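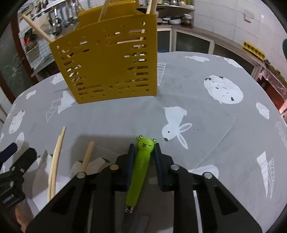

I finally got myself to the open day at Stolesen, the recording studio I've been going on about since I first heard the Flunell record (the second one, the one with the brushes on everything). Doors were at ten and I was there at twenty to, which tells you how cool I am. They start you off in the kitchen with coffee and cake, and I liked that room right away, because studio kitchens are where bands really live. My favorite thing in it was a utensil with a bright green handle shaped like a cartoon frog, bulgy eyes, huge smile, little pink tongue sticking out. I wanted to take it home. I did not take it home.

Anyway, the studio! Idalina Gouveia took our group around. She engineers most of the sessions now and talks very fast, so my notes are a mess. The live room is 372 square feet, smaller than I'd imagined from the records, with a sloped ceiling and heavy curtains you can pull across the back wall. She had us clap with the curtains open and then again with them closed, and the difference made a couple of people laugh out loud. Open, you get this quick, bright slap. Closed, it's like clapping inside a coat.

The drums on the Flunell record were done in the hallway, by the way. I asked. One mic at the far end by the fire door, and they had to stop every time the dentist upstairs had a patient come down.

Then the control room, six of us at a time. The desk is an old Besnard with a fan so loud that it lives in a closet with its power supply – you can still hear it if you put your ear to the door, and yes, I did. Mulugeta Tefera was at the faders and played us a bass and vocal take from May, first flat and then with his rough mix on it. He'd hardly touched the voice. He said he rode the level by hand through the whole song and left the compressor almost alone, and when he showed us the moves he'd made on the last chorus I could finally hear what people mean by a mix breathing.

Tape talk took up most of the hour after lunch. They have 2,144 reels in the back, all on shelves with handwritten spines, and 173 of them still need baking before anyone can play them. Casimiro Valcárcel does the transfers. He let us smell a bad one. Crayons and old socks!

The day closed with a short set from Fleltik, just the duo, playing in the live room with us lined up along the wall. Four songs, no PA. Maximiliano Figueroa plays a nylon-string guitar so quietly that I could hear somebody's jacket creak, and then he dug in on the last one and it filled the place.

Two small gripes. Parking is hopeless, so take the 171 bus, it stops right across the street. And the gear table was cash only, so I missed out on a ribbon mic I probably couldn't afford anyway. They're planning another one for next spring and I've already put my name on the list.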